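The server bench, and what the spring has been like so far

I promised some of you an update from the robotics club weeks ago, and then midterms happened, and then the flu went through half the build room, so consider this a long overdue letter home. Get a cup of something. I tend to go on.

For anyone new, our club meets in the basement of Urquhart Hall, in the room with the bad radiator and the good windows. There are 13 of us this year, which is the most we've ever had, and it means we finally had enough hands to enter the Trornimik challenge. Trornimik is a student competition where every team has to get an arm to do small repair jobs inside ordinary electronics. Last year's entries mostly sorted batteries and pulled ribbon cables. This year the organizers picked servers, and I don't think any of us knew what we were signing up for when we cheered about it in November.

A server is a crowded place! I had only ever put together my own desktop, which has all the room in the world compared to what's on our bench. Our practice machine came to us with the lid missing and a sticker on the side that said 1398, so 1398 is its name now, and people say good night to it when they lock up. The memory slots stand on both sides of the processor like fences along a driveway, and the arm has to come down between them without leaning on anything. You would be surprised how often a robot leans on things.

Our job for the spring round is the processor. The full task has the arm find the socket, bring a fingertip right up to the edge of the chip, and then, if the judges are happy with that, go on to the lever and the frame. We have been living in the first half of that sentence since the break. Getting near the chip is easy enough if you don't mind where you end up. Getting to the edge of it, from the same direction every time, gently, with everybody watching and someone eating chips behind you (potato chips, I mean), is a whole other thing.

We split into two groups early on. One group does the seeing, meaning the wrist camera and the software that looks for the square of the chip. The other does the moving. I started in the moving group because I like wrenches, and I've stayed because I like the people, though I wander over to the seeing side when they have snacks. The software we use for the paths is called Zorkow, and it was written by students who graduated before I got here. It is full of comments like "don't touch this" with no further explanation. We touched it. It took most of a week to put it back the way it was, and I now have a great deal of respect for those comments.

The biggest headache has been shine. The metal frame around the socket throws light right back at the camera, and the chip is pale on top too, so the two run together if the lamp is too strong. We tried the lamp high, low and off to the side. We tried parchment paper taped over it, which my grandmother would have approved of. The parchment helped a lot - it makes everything look like a cloudy morning in there - but you have to change it when it gets crinkled, and I am always the one who remembers that after we've started a run.

Then there is the logbook. Every run gets a line in it, good or bad, with the lamp position and whoever was holding the stop button. We passed line 508 just before I sat down to write this. I used to grumble about the logbook, and I have come all the way around on it. When the arm began drifting to the left a while back, all of us had a different theory (mine was the table), and it was the logbook that showed the drift began the same afternoon we tightened the mount. So we loosened it, lined it up again, and the drift went away. My theory about the table has been retired with full honors.

The regional round is at the Drostach Center, a 2 hour drive if the bridge is open, and we're borrowing a van with room for the arm, 1398 and a frankly unreasonable number of extension cords. Teams get a practice slot in the morning and the real thing after lunch. If you live out that way, please come and clap for us. It's free, the parking is fine, and I'm told the cafeteria does a decent grilled cheese.

Until then we'll be in the basement most evenings, doing the same short move over and over and writing it down. I like it more than I can easily explain. Thank you for reading all this, and for the cookies, you know who you are.

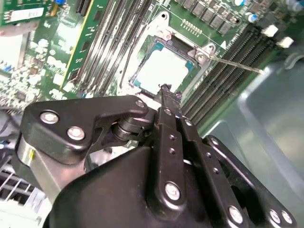
Loved reading this! We did the battery task last year and I still miss our logbook. One tip from our side, try a few runs with the room lights completely off before you go, since the hall at regionals was a lot dimmer than our lab and our camera settings were useless until after lunch. Is the practice slot long enough this year to redo your lamp setup? Ours was over before we'd found an outlet.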